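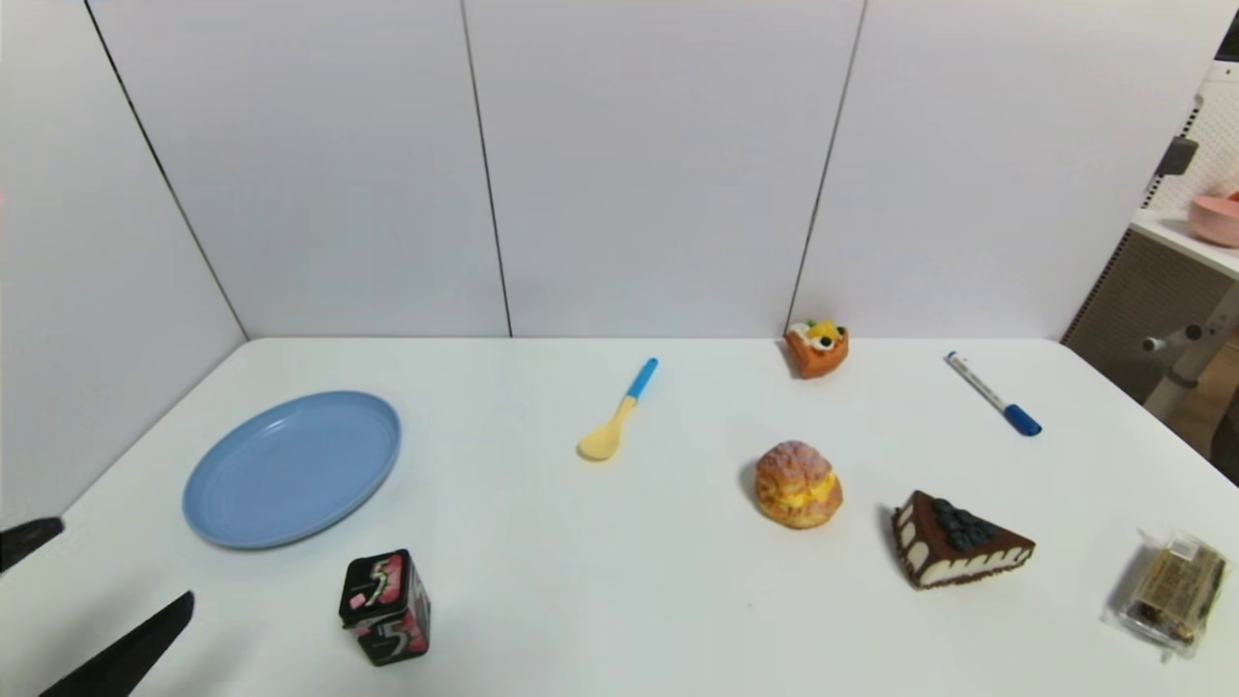

Que el brazo no arranque si la mesa no está preparada igual que la vez anterior es lo que más costó asumir en Kornley, según contaron por escrito tras su primera jornada de puertas abiertas. Este apartado recoge el montaje con el que trabajamos ahora en Rornholm y en Kulterham.

4. Preparación de la demostración con público

4.1. Antes de abrir la sala

1. Limpie la mesa blanca con un paño seco. No use productos con brillo.
2. Coloque el plato azul en el lado izquierdo de la zona de trabajo, vacío y al alcance de la pinza.
3. Reparta los objetos con separación suficiente para que los dedos entren por ambos lados. El juego habitual incluye una cuchara, varios dulces, un rotulador y la caja de chicles.
4. Encienda el controlador Fodor y espere 2 minutos antes de habilitar los motores.
5. Ejecute la rutina de referencia con el público fuera de la línea marcada en el suelo.

Nota: el contador de ciclos aparece en la pantalla de inicio. Al llegar a 4,000 ciclos, revise los tornillos de los dedos (véase 7.2).

Precaución: la distancia mínima entre el público y la mesa es de 80 cm. Si alguien la cruza, pulse la parada de emergencia. La pausa por programa no corta la alimentación de los motores.

4.2. Recogida de un objeto pequeño

1. Seleccione el programa 314 en el panel.
2. Elija el objeto de destino. Para la primera pasada se recomienda la caja de chicles, que tiene caras planas y deja ver bien el agarre.
3. Ajuste la velocidad al nivel bajo.
4. Pulse Inicio y retire las manos de la mesa.
5. Compruebe el agarre en la vista de la cámara de muñeca antes de autorizar el traslado al plato.
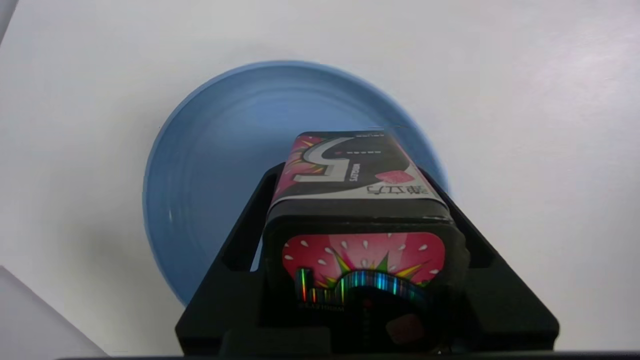

Con el nivel bajo la gente se aburre, escribió un lector de la versión anterior de esta guía, y pidió que se permitiera el nivel medio desde la primera pasada. El nivel medio se admite a partir de la segunda, siempre que la primera haya terminado sin avisos. El nivel alto queda reservado a pruebas sin visitantes.

Si el panel muestra «Agarre no confirmado», cancele el traslado, abra la pinza desde el panel y repita desde el paso 2. No sujete el objeto con la mano mientras los dedos estén en movimiento.

4.3. Repetición y cambio de turno

1. Lleve el brazo a la posición de espera.
2. Vuelva a poner la caja de pie sobre la mesa, fuera del plato.
3. Abra los dedos y sitúe la pinza frente a la caja.

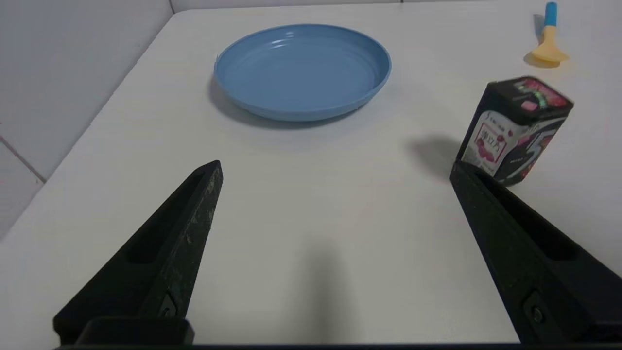
4. Compruebe que los dedos quedan separados y que no hay nada entre ellos.
5. Si la caja no está centrada respecto a la abertura, corrija la posición del brazo con las flechas del panel. No empuje el brazo a mano.
6. Anote el turno en la hoja de sala y ponga a cero el aviso sonoro.

Nota: en septiembre la luz de la tarde entra baja en la sala de Kulterham y altera las sombras sobre la mesa. Cierre las persianas antes de las 16:00 y repita la rutina de referencia.

Para el apagado al final de la jornada, siga el apartado 5.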